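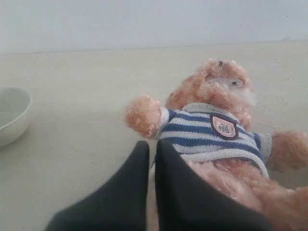

One reply to our March page on woollens said the rinse matters more than the soap, and that most stiff jumpers are stiff because someone tipped the first rinse out and called it done. We agree, and the steps have been rewritten to suit.

Washing small knits by hand
Nelton Laundry Notes
Updated January 16, 2021

You will need a tub, wool wash, two old towels and somewhere flat to dry things. We use Wainwright wool wash, but any wash labelled for wool is fine.

1. Sort and check

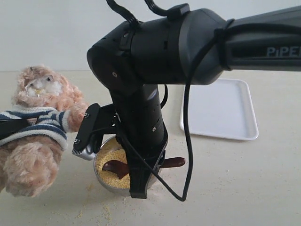 Turn each knit inside out and look for pulled threads and loose seams. Mend these first, as a small hole will be a bigger one after a soak. Do the checking on a plain, light-coloured tabletop, like the one under the bowl, and dark lint and stray bits of wool show up straight away. Keep navy and white stripes away from anything brand new in red.

2. Get the dry mess off

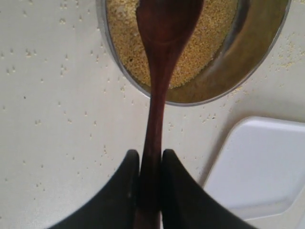
Food that has dried on should come off before the knit goes near water. Use a soft brush and go with the rib. Porridge lifts in flakes and is no trouble. Fine yellow grain of the sort in the steel bowl is harder, as it drops into the stitches; hold the knit upside down and tap the back. Tomato needs a dab of wool wash left on for five minutes.

3. Soak

Fill the tub with cool water. Ours sits at 21 degrees from the tap in summer, and in winter we add a splash from the kettle. Stir in the wash before the wool goes in. Press the knit under with a flat hand and leave it. Don't rub or wring.

4. Patches, badges and soft toys

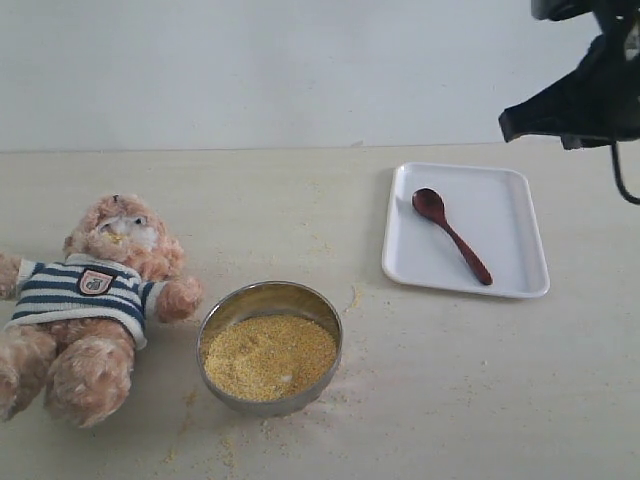
Colour run is the main worry with anything sewn on. Press a damp white cloth against the badge and check the cloth for colour. Do this on dolls' and bears' clothes too: a shield patch with red in it, on a white striped jumper, is worth testing before you soak the lot. Take clothes off the toy if they come off, and brush any crumbs out of the fur around the mouth while they are dry.

5. Rinse and dry

Rinse until the water stays clear, then once more. Roll the knit in a towel and lean on it. Swap towels and repeat. Dry flat in the shade, pulled gently to shape. The mesh rack from Godard in Zastenwood folds away behind a door and holds three child-size jumpers.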